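Carry-on only, and other things I've stopped believing

Posted 2 November 2023

Every few months another article tells me that checked luggage is for amateurs. The clever traveller, I'm told, goes everywhere with one small bag, glides past the carousel and is drinking coffee in the city while the rest of us stare at a rubber flap. I gave it a proper go in April, on a trip that went through Tumura and down to the coast at Peñalver, and I have my doubts.

Start with the money. The fare to Tumura looked like a bargain until I reached the page about cabin bags. The free allowance turned out to be 7 kilos, and it included anything you might carry on your shoulder. To take a second piece into the cabin I was asked for 88 dollars, more than they wanted to put a suitcase in the hold. So much for saving.

Then there's the weighing. My kitchen scales and the airline's scales did not agree, and guess whose won. I have no proof that the ones at the gate are set a bit heavy. I just notice that I've never met anyone whose bag came up lighter.

The packing advice is where I really lose patience. Roll your clothes, they say. I rolled my clothes. They took up the same space and came out with creases going in a new direction. I also tried a set of Anero packing cubes, which cost more than the shirts I put in them, and as far as I could tell they're just bags you put inside your bag. They do keep the socks together. So does a plastic bag.

And then, reading. The one-bag crowd wants everything on a phone. I've tried that on a night bus and I don't believe they all enjoy it as much as they claim. Paper is heavy, I'll grant them that, but a paperback doesn't go flat somewhere over the ocean, and you can leave it behind at the other end for the next person.
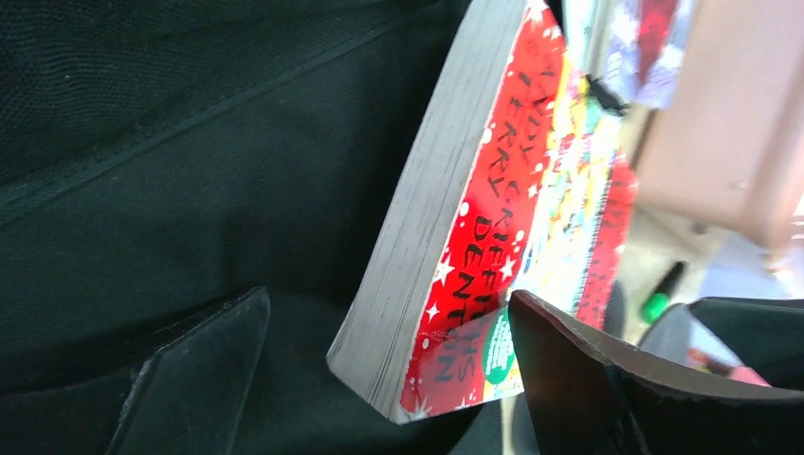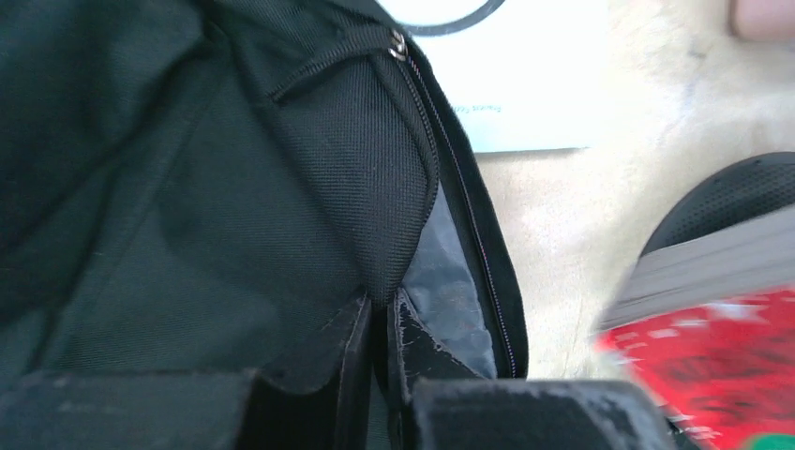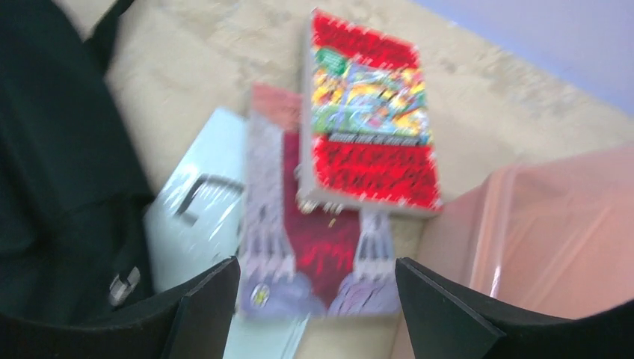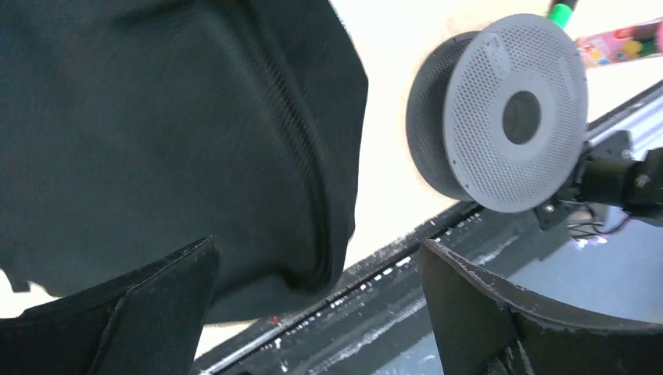
Is it worth paying for a checked bag on a short trip?

If the fee is less than the cabin upgrade and you aren't rushing for a connection, pay it. Look at both prices before you book, and check the return leg as well, which can be different.

Mine was different, naturally. Coming home from Peñalver I had to change in Finia, and the second airline had its own ideas about size. Same bag, same contents, and what had been fine on the way out was now two centimetres too deep. I stood at the metal sizer pushing on it with my knee while a very patient queue formed behind me.

I will say the arrival part is as good as promised. Walking straight out of the terminal felt wonderful, for as long as it took to reach the taxi rank, where I joined the line behind people who'd clearly collected suitcases. Maybe the carousel was quick that day.

What bothers me most is how sure everybody sounds. The lists are all written by people who seem to wear the same grey T-shirt for a fortnight and have never needed a raincoat, proper shoes and something decent for dinner on the one trip. Plenty of them have a link to a backpack at the bottom, too — make of that what you will.

For the next trip I've booked the hold. I'll still take a small bag on board with my book, a jumper and a toothbrush in it, in case the suitcase goes to some other city without me.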